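Pre-session software checklist, suturing assist bench
Site: Davutstead, room 8
Control build: Iltus, release branch from Erwood
Filled in: 17 Mar 2021

1. Emergency stop and watchdog
Stop button pressed with both arms moving at slow speed. OK.
Watchdog timeout set to 30 ms in the config file. OK.
Comment: the log writes the stop event two times. It is harmless, but please make a ticket.

2. Kinematics and homing
All wrist joints homed after start. OK.
Joint limits in software are tighter than the mechanical limits. OK.
Cable tension compensation loaded for each instrument. NOT OK at first, OK after reload.
Comment: the loader took the file of the previous instrument. I checked the serial field by hand. Until Karppinen sends the corrected loader, this must be done by hand every time.

3. Camera and time stamps
Video and joint data use the same clock. OK.
Recording buffer 4000 frames, no drops in the test run. OK.
White balance locked. OK.
Comment: automatic exposure was still on – I switched it off and saved the profile.

4. Perception
Needle detector starts without warnings. OK.
Confidence threshold 95 percent for any automatic motion. OK.
Thread tracker gives "unknown" when it loses the thread, and does not guess. OK.
Glare test on moist tissue. OPEN.
Comment: small white reflections are the difficult part for the needle mask. A curved needle is bright, and the wet surface near it is bright too, so the edge of the mask can jump.

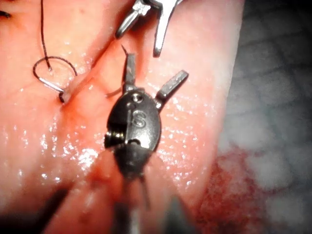

I ask that the mask is compared with the needle arc by eye before the planner is enabled, and that the point of entry is marked manually when the tip is inside the tissue. The detector has no class for a hidden tip.

5. Planner
Collision shapes loaded for both jaws, open and closed. OK.
Planner refuses a path through the other instrument. OK.
Replan after lost tracking. NOT TESTED.
Comment: assist mode stays off until this line is tested.

6. Release
Manual control: allowed.
Assist mode: blocked, see 4 and 5.
Next full check in May, or earlier if the build changes.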